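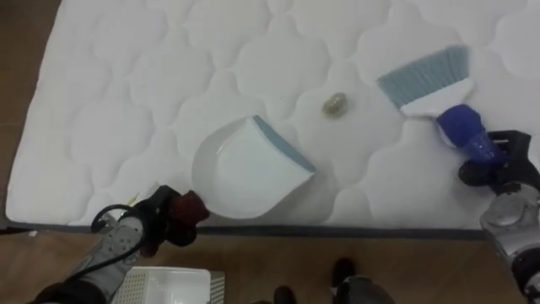 Ticket reopened by Setareh Nikzad, Dollach finishing room, September. Original report: debris sweep stops with a grip fault when the brush reaches a quilting seam. The sweep is set up with the dustpan in the left gripper and the brush in the right, one on each side of the piece to be collected. Small pieces sit in the stitched hollows, and the brush has to follow the padding down to reach them.

Log:
09:40 Fault reproduced, 3 stops in 10 sweeps. All on the brush side.
10:15 Lowered brush contact force one step. No stops, but pieces left behind in the hollows.
11:05 Force restored, stroke shortened. No stops, pieces collected.

Staffing note from Araceli Cifuentes: inspectors used to sweep and check in one pass. They now check only, and each stop pulls them off inspection to clear the fault. She asks that fault clearing be logged as its own task, so it no longer counts against inspection time.

Status: short stroke left active on both shifts. Amirhossein Shokri to review the fault count after 1000 sweeps. Task code request forwarded to Socorro Chambi. Ticket stays open until both are answered.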